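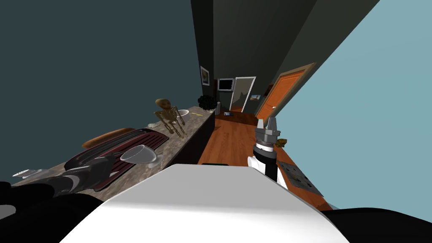
The kitchen on the second floor of Nendard's office has one counter and no sink within reach of the desk where most of the work gets done. The work is done in simulation. A two-armed robot stands beside a long stone-topped counter, and an operator tells it what to pick up and where to put it. The wine glass and the white plate are stock items. The skeleton is left over from somebody's test of thin objects, and it stayed in the file.

Nendard makes task software for a home services company called Kulis, which sends cleaning crews into rental houses between guests. Kulis wants robots that can do the last hour of a turnover: dishes, counters, things left on the floor. Before any of that goes near a house, it is tried in a simulated one, and somebody has to sit and watch.

Until January, six people at Nendard had the job title of layout tester. They built rooms by hand, placed the objects, ran the robot, and wrote up what happened. A good tester got through a handful of rooms in a shift. Then the company bought a scheduling package from Rilline, which sets out the objects, starts the runs and sorts the results without anyone touching it. The package now starts 284 runs overnight. The six testers still work there, but their title is reviewer, and most of them say it is a different job.

The first change was the hours. Testing used to be a daytime job with a slow start. Now the results are waiting at 7 a.m., and the developers want them sorted before their own meeting. Two of the reviewers moved to an early shift. One of those asked for it, to be home when school lets out. The other did not and has said so to management more than once.

The second change was what they look at. The scheduler throws out runs that finish cleanly and passes along the ones it can't score. On one morning in the fall that came to 159 clips. A reviewer watches each one, picks a cause from a menu and adds a note if the menu doesn't cover it. The menu has grown a good deal, mostly at the reviewers' request.

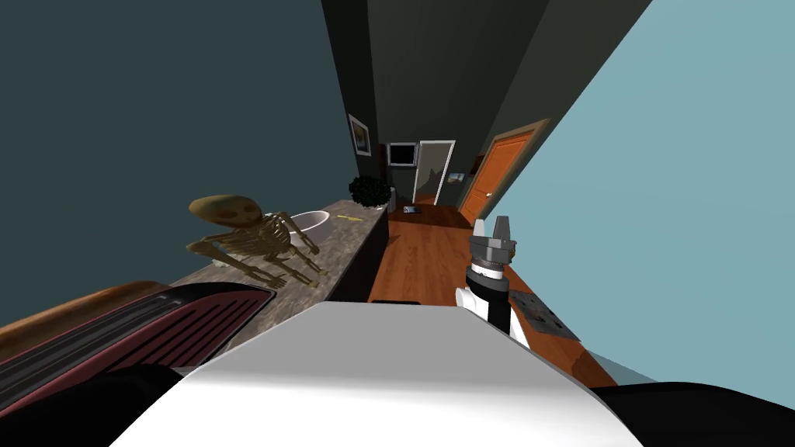
Long, thin and bony shapes take up a lot of the notes. So do objects that sit near the edge of a counter, where the scheduler has trouble deciding whether a thing has been placed or is on its way to the floor. A person can usually tell in a second or two. The reviewers say those are the easy ones. The hard ones are runs where the robot did what it was asked and the result would still annoy anyone who lived in the house, such as a bowl put back on the wrong side of the sink. There was no menu entry for that until one of them wrote it.

"I used to know every room because I'd built it," said one reviewer, who came to the company from a hotel housekeeping department. "Now I open a clip and I have to work out where I am first." She misses building rooms. She does not miss the typing.

Pay went up slightly with the new title. The reviewers had asked for more, on the grounds that their notes now go straight to developers and change the product. Management's position is that the old reports did too, only slower. The two sides plan to talk again after the winter.

At Kulis, the cleaning crews have been told less. A crew lead there said she had seen one demonstration and had a question about stairs. The company has said that no crew will be cut during the trial period, and it has not said what comes after. Hajji, a smaller competitor, ran a similar trial and kept its crews at the same size but gave each one more houses per day. People at Kulis have heard about that and bring it up often.

The reviewers' corner at Nendard has been rearranged for the new work. The desks face the same way, and the screens are bigger. A sheet taped beside the door lists the rules for naming a clip, with three corrections in pen. The total on the shared log stood at 1494 reviewed clips when this article was written, and the overnight batch was already being set up for the next morning.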